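Endlow extends stitched notebook range with refillable guest book

Endlow, the maker of stitched notebooks and personalised stationery, will add a refillable guest book to its range in February. The new product, named Tendness, is intended for weddings, naming days, retirement parties and other events at which guests are asked to write a message. It will be sold through independent gift shops and direct to customers.

Most guest books are bound as a single block. If too few pages are supplied, the book runs out before the last table has signed. If too many are supplied, a large part of the book stays blank. Tendness separates the cover from the pages. The cover is bought once, and page sections are added or removed before or after the event.

Each section contains 35 leaves and is sewn through the fold with linen thread. Sections are held to the spine by flat cords, which pass through the centre fold and fasten inside the back cover. No glue is used between section and spine. The standard cover takes up to three sections and a wider version takes five. Both lie flat when open at any page, which makes it easier to write close to the inner margin.

The paper is an uncoated off-white stock made for Endlow by the Matlala mill. It was chosen after comparison with 11 other papers, using fountain pen, gel pen, ballpoint and felt tip. The main tests were show-through, drying time and feathering at the edge of the stroke. Ballpoint and gel pen gave no visible show-through. Broad felt tips can be seen faintly from the reverse, and Endlow advises writing on one side only if these are to be used.

"People keep these books for a long time and open them perhaps once a year," said Sandra Hulme, product manager at Endlow. "We wanted a binding that could be taken apart and put back together with no tools, and a paper that would accept whatever pen happened to be on the table. The first requirement took much longer to meet than the second."

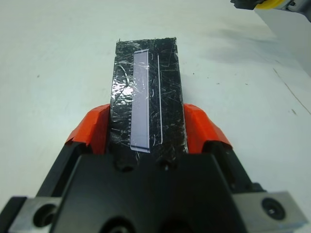 Covers are available in cloth or in a plain paper-faced board. Cloth covers come in 15 colours, all of which match the existing pocket notebook range, so that a couple ordering vow books can have the guest book made to the same shade. Board covers are supplied in grey, cream and dark green.

Personalisation is limited to the front cover and the first page. Names, initials or a short line of text can be blocked on the cover in gold, silver or blind. The first page can be printed with a longer dedication of up to 200 characters, including spaces. Customers enter the wording on the order form and receive a proof by email. Production starts once the proof has been approved, and the text cannot be altered after that point.

Four page layouts will be offered at launch: plain, ruled, ruled with a space for a photograph, and a question page with short prompts for guests who prefer not to start from a blank sheet. Layouts may be mixed within one cover but not within one section. The photograph layout has a slightly narrower writing area to allow for corner mounts – these are sold separately.

The binding was developed with Buvincombe, a hand bindery that has supplied sample work to Endlow for several seasons. Koen Peeters, who runs the bindery, was responsible for the cord fastening.

"A sewn section is strong, but it is normally fixed in place for good," said Peeters. "The difficulty was keeping the tension even when a section is taken out. If the cords are slack the spine rolls forward and the pages no longer line up. The fastening lets the owner take up the slack by hand."

Refill sections will be sold singly, wrapped in tissue, with a printed card showing how to fit them. Sections from the pocket notebook range are a different height and will not fit the Tendness cover. A slipcase is planned for later in the year – sizes and colours have yet to be settled.

Trade customers can request paper swatches, cloth samples and a made-up copy of the standard book from the Endlow sales office. Shops that already stock the pocket notebooks may add Tendness to their existing account. Personalised orders placed through a shop are sent to the shop for collection unless a home address is given on the form.

Notes to editors

Endlow makes notebooks, vow books, journals and cards for gift shops and private customers. Tendness is the first product in its range with replaceable pages. Review copies and product photographs are available on request from the press office.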